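Carna 40 walking shoe, women's and men's

I've been selling these since February and I've worn my own pair nearly every day, so forgive me if I go on a bit! They're light, they're roomy at the toes and the laces stay tied (a small thing, but my last pair drove me mad). Mine have done 217 miles so far and the heels still look decent.
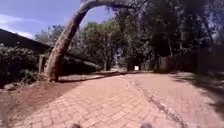
Sizing is a touch small. I'm normally a 6 and went up a half, and Cadi in the shop did the same. If you've got wide feet, ask for the Belum insole, it's thinner and frees up a bit of space.

They're showerproof, but I wouldn't go wading in them. Wipe with a damp cloth, please don't put them in the machine.

Colours: slate, moss, plum
Stock code: 1144
Questions? Ask for Haf Craddock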